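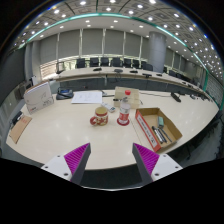
# The meeting table, and the people who want to sell us a fix for it

2/29/20

I've read three articles this month telling me that a clear desk makes a clear mind. All of them were written by people selling a box. So when Trinidad Palma forwarded me the Plorka catalogue with "for our conference table???" in the subject line, I was not in a generous mood.

Plorka, if you've been spared it, is a "surface system." You get a felt mat, a tray that clips to the mat, and a second tray that clips to the first one. The starter set is 34 dollars and the full set has 9 pieces. I went through the pieces and tried to work out which one a mug goes in. There's a "beverage zone." It's a circle printed on the felt.

We already have a beverage zone. It's a round dark red coaster and it has a bottle on it. The mug sits straight on the wood, and I'll concede that one to Trinidad. I like that mug, the red and cream one with the fat red handle, and I like the table too, and I'd be sorry to see a ring on it. But that's an argument for a second coaster.

## The tray

The part of our table that gets the most complaints is the cardboard tray with the markers in it. It's brown cardboard, orangey red down one side, with a long label strip. It holds a bunch of markers, a pen and a little green box. People say it looks temporary. Sure. It also does everything the 34-dollar version does, and when somebody spills coffee in it I can put it in the recycling and find another one.

Ifeanyi Nwachukwu is on the other side of this. He used to work in an office that bought the whole Vaveo line (drawer inserts, cable clips, a stand for the remote) and he swears meetings started faster. I asked how much faster. He said it was more of a feeling. I have a lot of time for Ifeanyi, but I've had feelings about new stationery too, and they're gone by the second week.

## What I'd change

I'm not going to pretend the table is perfect. The remote lives wherever the last person dropped it. Loose paper is worse, as sheets get left behind and then everyone's too polite to throw them out, so they sit there through another round of meetings. A felt mat won't help with either. A rule might: take your paper with you when you leave. I'd try that for a month before spending a cent.

And a marker check. Every box of markers I've ever met has a couple of dead ones that people test, frown at and put back. Bin them! I don't need a colour-coded insert for that, I need somebody with a scrap of paper and a bit of nerve.

Trinidad has answered all this with a link to Plirnby, which is apparently the cheaper one. The page says it has 700 happy customers. I scrolled down to the reviews and found 7 of them, and two were about the shipping.

I've bought a coaster.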